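Posent Kitchen Set: Utensils and Mug Tree

Version 3, updated March

Posent is our student project on teaching two arms to share kitchen work, and this is the first set we've been really proud to put out! It covers one long-handled utensil with a pink handle, one white mug tree stand, and a lot of attempts at moving a utensil from one gripper to the other. Everything was collected with hand-held grippers, one in each hand, so there's no arm to wait for and new members can start recording on their first afternoon.

If you were at the Mallby open day and asked when the data would be up – it's up. Go play with it.

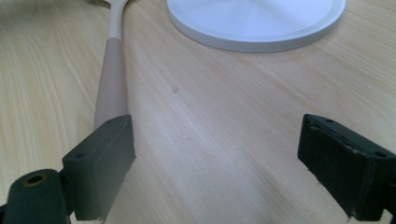 Gokholm Student Robotics Club – Manipulation Group

What's in the set

There are 300 episodes in the main folder and 34 in a folder called extras. The extras are practice runs from people learning the grippers, and they're slower and full of second tries. We love them. Please don't mix them into a training split without reading the notes first, though, as the labels there are much rougher.

Each episode folder has:

left.mp4 – view from the left gripper
right.mp4 – view from the right gripper
head.mp4 – head view, looking down at the table
grip.csv – jaw opening for both grippers, with timestamps
notes.txt – whatever the person recording wanted to say (sometimes nothing, sometimes a whole paragraph on wrists)

The three videos start on the same clock tick. If you find an episode where they drift, open an issue with the episode number and we'll fix it or pull it.

Tasks

pick: lift the utensil off the table by its handle
pass: take the utensil with one gripper and give it to the other
hang: bring the utensil to a hook on the mug tree and leave it there

Pass is the task we care about most this term. The fun part is how many ways there are to do it. Some of us grab close to the head and offer the handle, some do it the other way around, and both are in the data on purpose. Utensil angle on the table is free too: along the near edge, across, or pointing away.

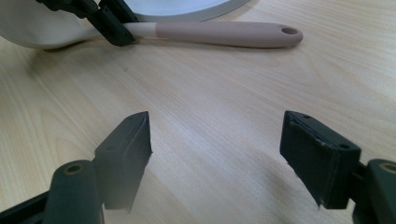
Cordero wrote on the issue tracker that the pass episodes were the first ones their team could learn anything from, mainly because the waiting gripper stays open and in view for a while before it moves in. Their one request was a label for the moment the second gripper starts to close, so they could cut the waiting part down or keep it as they liked.

Good request! Version 3 has it. Look for the column second_close in labels.csv. It's filled in for every pass episode in the main folder and blank in extras.

Splits

train.txt, val.txt and test.txt list episode numbers, one per line. The test list has 69 episodes and we kept it the same as in version 2, so older scores still compare. Please don't tune on it. We're a club and can't check, but we'd like the results board to mean something.

Getting started

Unpack the archive, then run

python check_set.py --root posent_kitchen

It should finish by printing 571 label rows and no missing files. If you get fewer rows, the download was cut short (this happens a lot on the dorm network) and you'll need to fetch it again.

To watch one episode with all three views side by side:

python show.py --episode 12

Press the space bar to pause and the arrow keys to step. Stepping through a pass slowly is a great way to see what the hands are up to before you write any code.
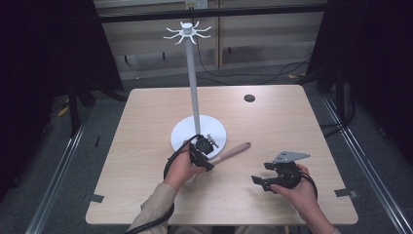 Head view, both grippers at the table with the mug tree.

Known problems

The tabletop is pale and picks up glare, so simple brightness thresholds do badly in the gripper views.
The mug tree pole is thin and the depth models we tried mostly lose it.
Jaw opening in grip.csv is raw. Scale it per gripper using calib.json; the left and right values don't match out of the box.
A few notes.txt files are in Swedish.

Using it

Free for classes, clubs and research. If you build something with it, tell us, we put links on the project page and get very excited about them. Next up is a set with a second utensil – pull requests for check_set.py are welcome any time.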